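Ein Fach für jeden Knopf: Zu Besuch bei Liudmyla Sirko

Lesezeit: 4 Minuten 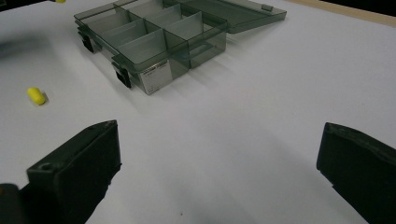

Rauchgraues Plastik, zwei schwarze Verschlüsse und viele kleine Fächer: die Sortierbox mit aufgeklapptem Deckel.

Ich gebe es gleich zu: Ich bin die mit dem Marmeladenglas. Alle Knöpfe rein, Druckknöpfe und Häkchen dazu, Deckel drauf, fertig! Und wenn ich dann einen ganz bestimmten Knopf brauche, kippe ich das ganze Glas auf den Küchentisch und krieche eine halbe Stunde später unter der Eckbank herum. Deshalb wollte ich unbedingt mal mit Liudmyla Sirko reden. Sie näht und ändert seit Jahren, hat in Bralwood ihr kleines Atelier (im Hinterhaus, zweimal klingeln) und sortiert ihren Kleinkram mit einer Gelassenheit, von der ich gern eine Scheibe abhätte.

Wir treffen uns um neun Uhr morgens, es gibt Kaffee aus sehr großen Tassen, und ich frage natürlich zuerst nach der Box. Warum denn ausgerechnet so eine graue, durchsichtige?

»Weil ich reinschauen will, ohne aufzumachen«, sagt sie und lacht. »Ich hatte früher schöne Blechdosen, von meiner Tante in Skutine. Wunderschön! Aber ich musste jedes Mal sechs Dosen öffnen, bis ich die richtige hatte. Und ganz klares Plastik finde ich wieder zu unruhig, da schreit mich jede Farbe an. Das Rauchgrau nimmt alles ein bisschen zurück.«

Das mit dem Schreien habe ich mir sofort aufgeschrieben. Ich kenne das aus meinem Bastelregal, da schreit es von oben bis unten.

Angefangen hat das große Sortieren im April, als Liudmyla den Restbestand der alten Kurzwarenhandlung Kravchuk übernommen hat. Drei Kartons, und in den Kartons Tüten, und in den Tüten wieder Tüten. 1.209 Knöpfe waren es am Ende, sie hat jeden einzelnen gezählt – eigentlich nur für die Inventarliste, aber man merkt, dass sie auf die Zahl auch ein klein wenig stolz ist. 346 davon waren Hemdknöpfe, fast alle weiß, und fast alle in einem anderen Weiß.

»Das war das Schlimmste«, erzählt sie. »Du denkst, weiß ist weiß. Und dann legst du sie nebeneinander, und einer ist gelblich, einer bläulich, einer sieht aus wie Zahnpasta. Ich habe zwei Abende nur Weiß sortiert. Mein Mann hat irgendwann gefragt, ob es mir gut geht.«

Wie geht man so etwas an, wenn man nicht verrückt werden will? Liudmyla fängt mit der leeren Box an. Deckel ganz nach hinten klappen, damit er flach auf dem Tisch liegt, und dann erst mal gar nichts einfüllen. Sie verteilt die Knöpfe zuerst in kleinen Häufchen auf Untertassen und schaut, welche Gruppen sich überhaupt ergeben. »Die meisten Leute füllen sofort das erste Fach, und beim achten merken sie, dass das System nicht passt. Dann schütten sie alles wieder aus und haben schlechte Laune.« (Ertappt. Bei mir war es das fünfte.)

Sortiert wird bei ihr nach Größe, erst danach nach Farbe. Das hat mich überrascht, ich hätte es genau andersherum gemacht! Aber sie sagt, beim Ändern sei das Knopfloch ja schon da, und an dem Knopfloch gebe es nichts zu verhandeln. Eine Farbe, die beinahe passt, kann man dem Kunden wenigstens zeigen. Vorne liegen die Größen, die sie täglich braucht, hinten die Mantelknöpfe und die Sonderlinge. Ein Fach ist für Einzelstücke reserviert, und das darf auch durcheinander sein.

»Eins muss durcheinander sein dürfen«, sagt sie. »Sonst macht es keinen Spaß mehr.«

Ich frage nach Etiketten, weil ich Etiketten liebe, und bekomme einen sehr strengen Blick. Keine Etiketten! Sie hatte mal welche, von Plultix, in Pastellfarben, und die haben sich nach ein paar Wochen an den Ecken hochgerollt und Klebereste hinterlassen. Wer trotzdem beschriften will, soll ein Stück Papier ins Fach legen, mit Bleistift, dann kann man radieren und umziehen.

Bleibt die Sache mit den Verschlüssen. Bei einer Box mit zwei davon schließt Liudmyla immer beide, auch wenn sie nur kurz zum Bügelbrett geht. Einmal war nur einer zu, da hat sie die Box am Griff vom Nachbarregal hängen lassen – also nicht die Box, ihren Ärmel – und danach 60 Perlmuttknöpfe aus dem Teppich gelesen. »Mit der Pinzette«, sagt sie. »Auf den Knien.« Den Teppich gibt es inzwischen nicht mehr.

Zum Abschied hat sie mir ein Tütchen Hemdknöpfe in die Hand gedrückt, die bläulichen, die mag sie nämlich nicht. Sie liegen jetzt bei mir auf der Fensterbank neben dem Marmeladenglas, und am Wochenende hole ich die Untertassen raus.

Zuletzt aktualisiert: im Juni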